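Rundo Hand-Tracking Gloves and Gripper Tool
Open day sessions, Farkent workshop

If you've only read the spec sheet, come and put a pair on! The Rundo gloves are light knit gloves with a tracking unit strapped over the back of each hand, and they record how people handle small everyday items so a robot can learn from it. Clips, pens, boxes, bags... the fiddly stuff is where they shine, and it's a joy to watch.

At our January open day, Meriem Radwan ran the tabletop demo and Ghislain Girard looked after the gripper. Visitors got 4 minutes each at the table, and plenty went straight to the back of the line for another turn.

Gloves come as a pair with wrist modules, in 2 sizes. The pair weighs 275 grams. Loan kits are available to schools and labs, and Ildikó Gál can book you in for the next visit. Sessions start at 9:00 a.m. Wear short sleeves if you can, as the wrist straps sit best on bare skin.
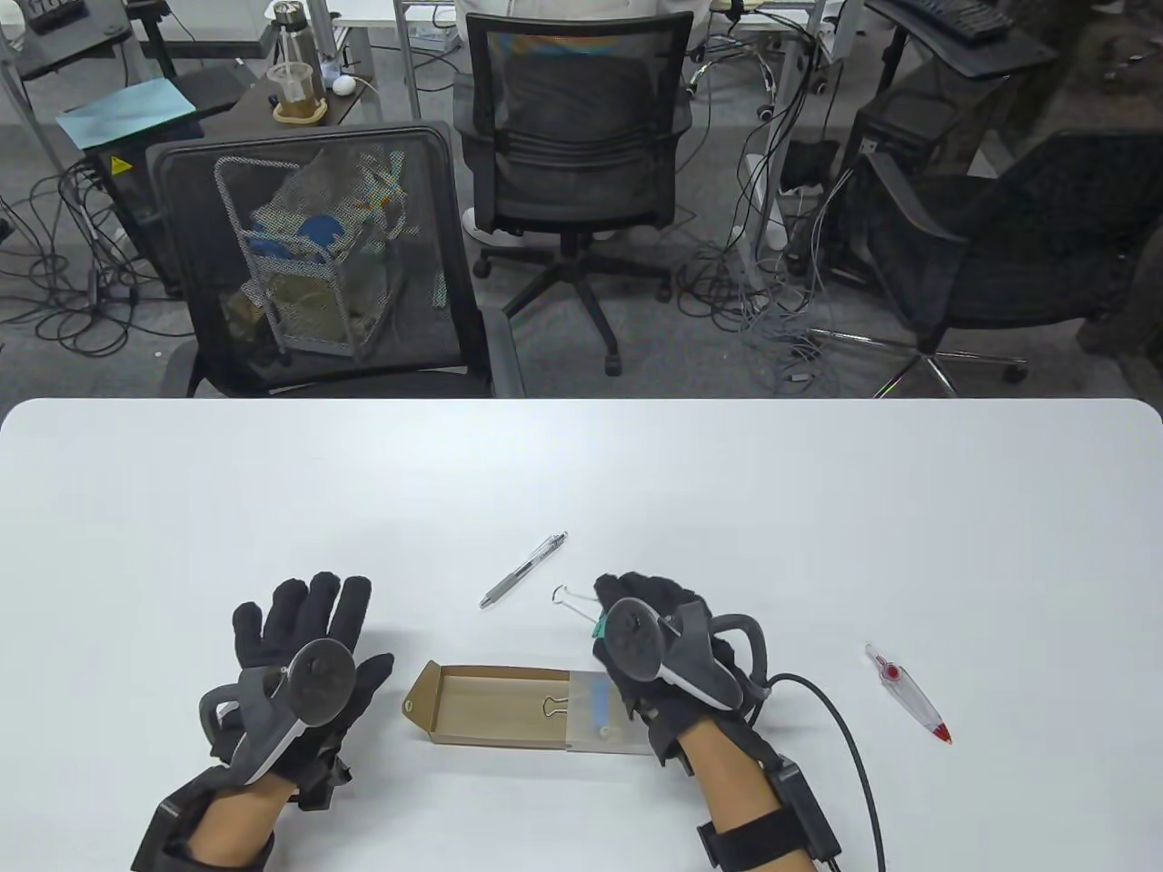
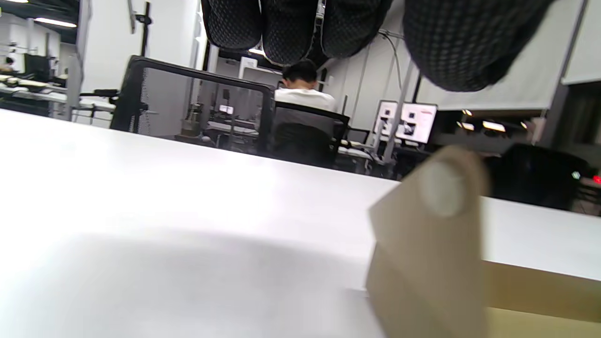

Demo table at Farkent: the gloves with binder clips and a box tray (first), the gripper pads and a paper bag (second).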